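Fórum Cozinha de Casa > Laticínios e fermentados
Tópico: iogurte com leite UHT, dá ou não dá?

mekska_fã
gente, comprei uma iogurteira Mekska usada e só tenho leite de caixinha em casa. minha sogra jura que com UHT não firma. alguém faz?

Isabelle Dhillon
Faço toda semana. 2 litros de integral, um pote de natural sem açúcar, 40 graus, a noite inteira quieto. Firma sim. Desnatado é que fica ralo.

turcotte77
discordo. fiz com UHT em julho, três tentativas, virou água com grumo. com leite de saquinho deu certo de primeira

Isabelle Dhillon
Turcotte, mas vc ferveu? UHT não precisa ferver, só amornar. E se o fermento tava velho não tem leite que salve

turcotte77
fervi. sempre fervi, minha mãe fervia. não acho que seja isso
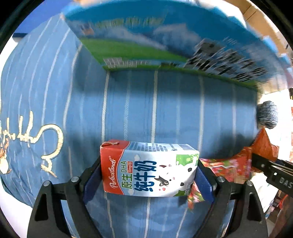

e outra, o gosto. UHT tem aquele fundinho de cozido que passa pro iogurte. pra vitamina tudo bem, pra comer puro eu sinto na hora

Apolline Baudry
Sinto nada de gosto cozido rs. Uma dica: duas colheres de leite em pó por litro, engrossa bem. Depois coo no pano se quiser tipo grego. Os potinhos de 125 ml da Floketti servem na Mekska, testei

mekska_fã
leite em pó antes ou depois do fermento??

Apolline Baudry
Antes, com o leite ainda frio, senão empelota

turcotte77
aí já é trapaça, com leite em pó até agua vira iogurte

Isabelle Dhillon
kkkk trapaça nada, muita marca de mercado põe. Cada um com seu pote

mekska_fã
vou de integral + leite em pó hj à noite. se não firmar vira bolo, volto aqui pra contar

turcotte77
boa sorte. e não mexe na iogurteira antes da hora, isso pelo menos todo mundo concorda né

Apolline Baudry
Eu mexo 🙈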